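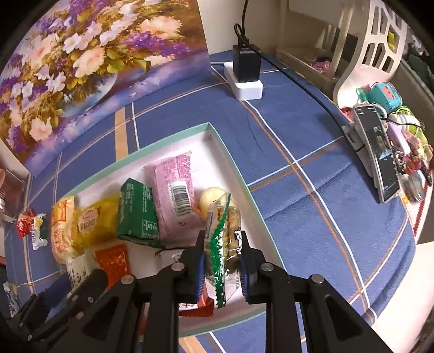 A clear snack packet with a green seam, blue checked tablecloth.

Home News Courses Visit Contact

2024-02-16
By Sewwandi Siriwardena, press desk, Skillport

FOR IMMEDIATE RELEASE

Skillport to open evening break room and free snack shelf for night students

Skillport, the adult evening school on Sarkar Street, will open a proper break room next month. Tables, kettle, sink, a shelf of free snacks. Open to anyone enrolled in a night course. No sign-up, no card, no questions about income.

The room takes over the old copy center on the ground floor, 1073 square feet, unused after the print shop moved out in September. Work is mostly done. Painting finished last week, flooring the week before. Still waiting on two doors.

Night classes at Skillport start at 6 p.m. and most run until 9:15. A large share of students come straight from work. The vending machine on the second floor was taken out last spring and the nearest store closes at seven, so for most of a year the choice has been bring something or go without.

"I taught bookkeeping on Tuesdays and by eight o'clock you could feel the room go," said Debashish Sultana, director of evening programs. "People who were sharp at six were staring at the same line of the ledger. I was too. We moved the break earlier, it helped a bit, but you can't eat a break."

The school had 3399 evening enrollments last year, its highest so far. Biggest growth in the English courses, then bookkeeping, then the licence prep classes for home care workers. Daytime numbers were flat.

WHAT'S ON THE SHELF

Single-serve packets mainly. Crackers, biscuits, roasted chickpeas, dried fruit, instant oats, tea bags. Small packs were picked over big tins and jars after a trial in the fall, when the open tins went stale by Wednesday and the peanut butter raised allergy complaints. There will be no nuts on the shelf. Students with other allergies should read the labels, and staff will keep the outer cartons at the desk for anyone who wants the full ingredient list.

Fruit when we can get it. Bananas most likely, apples in the fall.

Supply is from Jornau, the wholesale grocer on the east side, which is selling to the school at cost and delivering along with its regular Monday route. Deliveries begin the week the room opens.

"It's not a big order for us, it fits on the end of the truck," said Hwa-young Jang, who manages school and office accounts at Jornau. "What took time was the list. They wanted things that keep, that don't need a fridge, that you can eat in ten minutes and that don't leave crumbs in a keyboard. We went back and forth on the crumbs."

THE ROOM

Seating at long tables and a counter by the window. Tables have been donated by Unside, the furniture reuse shop, and they don't match, so they'll have cloths on them. Microwaves on a separate circuit (the old one tripped the hall lights twice during the fall trial). One sink with hot water. Bottle filler by the door. Quiet corner at the back for anyone who needs to finish homework before class, please keep calls out of it.

Step-free entry is from the parking lot side. The Sarkar Street door has two steps and will stay that way untill the front of the building is redone. Accessible restroom is across the hall.

Students asked for the room in last year's course survey, where food and parking came top of the comments by a long way. Parking we are still working on.

"Our class brought our own kettle and kept it in the supply closet, which I guess I can say now," said Rezaul Dewan, a second-year student in the bookkeeping program. "People would bring things from home and share. I hope that part keeps going. I'd like a place to sit down for it."

It can keep going. Students may bring their own food and use the room as they like. Label anything left in the fridge. The fridge gets emptied Friday mornings.

HOURS

Open 4 evenings a week, Monday through Thursday, 5 p.m. to 9:30 p.m. Closed when there are no classes, including the spring break week. Weekend workshop students are not covered for now, we'll look at it again over the summer.

PAYING FOR IT

The building work came out of the school's repair budget. The snack shelf has its own line, and is paid for by course fees through the end of the school year with no increase to students. After that Skillport is asking local employers to sponsor. A gift of $100 stocks the tea and oats for a month. Employers who already send staff to evening courses will get a letter this week.

Kamrul Sivakumar, who runs facilities, is taking offers of used chairs in good shape. Stacking ones best. Please call before bringing them over, there is no were to put them until the doors are on.

OPENING NIGHT

A short open house will be held on the first evening, from 5 p.m. Classes run as normal. Students, families and neighbors welcome, press too. The exact date will be posted on the Visit page and on the notice board by the front desk once the doors have been hung. Please let the press desk know if you plan to bring a camera crew, the hallway is narrow and there are classes on both sides.

Interviews with Debashish Sultana on request, mornings are best. Not Tuesdays.

Contact: Sewwandi Siriwardena, press desk, Skillport, Sarkar Street

###

We use cookies to keep this site working and to see which pages are read. Accept all / Manage settings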